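Welcome back! Tonight we pick up Unit 4 of the Cirkcombe evening course, **Modesty and Dress in Religious Life**. Bring the reader and something to write on. We start with last month's leftover question, which I love: who is modesty *for*?

## Two ways of reading a dress rule

Most of the sources in the packet fall into one of two camps.

- **Measured modesty.** Sleeves reach the elbow, hems cover the knee, hair is covered or it isn't. You can check it in a mirror.
- **Inward modesty.** The rule points at how a person carries herself or himself. Clothing is one part, along with speech and how loudly you walk into a room.

Hardly any community lives entirely in one camp! The Clundance letters are a great case. The writers spend pages on humility and then argue for a full paragraph about collar buttons.

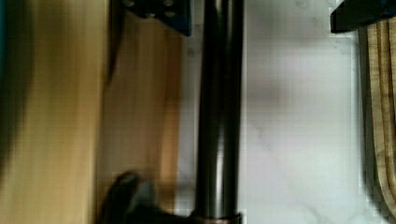 Notice also who gets addressed. Of the 30 short readings, most speak only to women. The Mazandarani sermon (p. 50) is a wonderful exception -- it opens with men's rings and belts and takes its time getting to anything else. Read it twice if you can.

## Showing off by being plain

Can plain clothing be a kind of display? The Flundel household rule thinks so. It warns members against wearing gray "so that the gray be seen." I find that line thrilling, and a bit uncomfortable too. Mark any place in your own tradition, or one you know well, where the same worry comes up.

Terms to keep straight:

- *custom*: what people around here do
- *law*: what the text or teacher requires
- *fence*: an extra rule that keeps you well back from breaking the law

Students often mix up the last two. When you meet a strict rule, ask which one the writer believes it is.
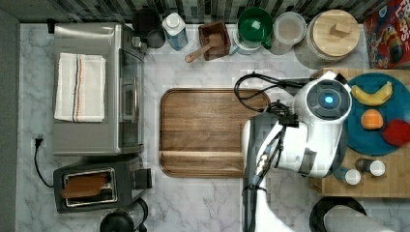

## For next time

1. Read the Flundel rule in full, with the notes.
2. Write up to 600 words on one garment and the argument around it. Hats are fair game, and so are shoes -- pick something you're curious about.
3. Bring one question you'd want to ask the writer of the Mazandarani sermon.

Papers go in the tray by the door before 7 p.m.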